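Scratched gray metal bin, will the marks come out or should I paint it?

Posted in Workshop & Storage
17 replies hidden, showing best 2

dullbin_imholm

I bought a used metal bin, open top, sloping sides, from a surplus yard in Imholm back in January. It has a painted outside and a bare-looking floor that is dull and worn all over, light patches and dark patches, and there are smudges and scratches along the lower part of the walls. I paid 115 dollars for it, which my brother-in-law thinks was 100 too many.

I want to use it for loose hardware and offcuts. The seller told me the marks would "wipe right off." They do not wipe right off. I tried dish soap, then a degreaser from Bukeck that promises bare metal in one pass. One pass did nothing. The second pass did nothing and smelled worse.

So before I buy anything else with a promise on the label: is this dirt, wear, or the start of rust? And is it worth coating the inside? The paint store wants to sell me a two-part liner from Asteck and I have my doubts that any paint survives having bolts thrown at it.

sloping_sides

Posted at 7:40 pm

Your doubts are right. I have lined bins with paint, with spray-on rubber and once with leftover garage floor coating, and in every one the floor went first, right where the load lands. The walls looked great for years. I don't care about the walls.

As for what the marks are, do this before spending money. Rub one dark patch with a dry white rag. If the rag comes up gray or black, it's grime and metal dust and more cleaning will get some of it. If it comes up orange or brown, you have rust, and you want a wire brush and a thin wipe of oil. If the rag stays clean, the surface itself is worn or stained and you can stop buying degreaser. I can't tell you which from a description and neither can the person at the paint store.

Scratches are a different thing. Drag a fingernail across. If it catches, that is a groove in the metal and no cleaner will touch it. You could sand it out, but why? You'll put a new one in the first time you tip a bucket of bolts in there.

If the noise bothers you, cut a rubber mat to fit the floor and leave it loose so you can pull it out and dump the grit. Measure at the bottom, not at the top. With sloping sides the floor is smaller than the opening, and I have a mat in my garage that proves I forgot this.

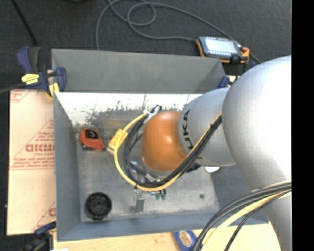 Photo: Fan Workshop Archive

Look at the floor of that one, all mottled, and the smudges low on the back wall. Same wear you're describing, as far as I can tell. The outer panel up top is still a nice flat gray. I wouldn't spend a dime making the bottom match it.

Skip the liner. If you want it to look better, touch up the outside and leave the inside alone.

fan_of_coatings

I disagree, the liner is fine. I used the Asteck one on a truck bed and it still looks new. You have to sand first and most people don't, then they blame the product. Put on 2 coats.

sloping_sides

A truck bed that carries what, though? If it's groceries I believe you.

fan_of_coatings

Mulch mostly.

dullbin_imholm

Did the rag test. Came up dark gray in most places, clean in a few, no orange anywhere. So part grime, part wear, if the test means anything. My fingernail catches on two of the longer scratches. I'm going to scrub it one more time with plain soap and a stiff brush, get the mat, and keep the liner money. Bukeck has not answered my email about the degreaser and I don't expect them to.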